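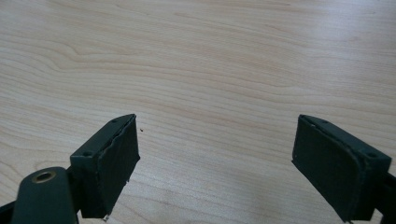
Acta de la reunión de material motor, depósito de Tilside, agosto. Preside Mandla Zwane. Se abre la sesión a las 8 con la lectura del acta anterior, aprobada sin enmiendas. El primer punto es la revisión de bogies de la serie Toma. El taller informa de desgaste de pestaña fuera de tolerancia en la unidad 19, eje delantero, y propone reperfilar antes del próximo ciclo. Para el interior de la cabina se acuerda un tablero de madera clara, con veta larga y predominantemente horizontal y acabado mate. Queda pendiente el espesor.

Punto 2. Motores de tracción. Brolholm entrega el informe de aislamiento. Dos motores dan valores bajos en frío - se repetirá la medida tras secado en horno. No se autoriza el montaje hasta disponer del segundo ensayo.

Punto 3. Compresor. Se mantiene la presión de corte en 7 bar. El representante de Grerketti solicita subirla; se desestima por falta de datos sobre las válvulas de seguridad.

Punto 4. Repuestos. Se aprueba la compra de 200 zapatas de freno de fundición. La entrega se hará en el almacén norte, con certificado de colada por lote.

Punto 5. Pruebas en vía. Recorrido de ida y vuelta el domingo, locomotora aislada, sin remolque. El registrador irá conectado a la salida del generador principal.

Ruegos y preguntas. Zwane pide que las fichas de engrase se archiven por número de unidad y no por fecha. Se acepta.

Se levanta la sesión.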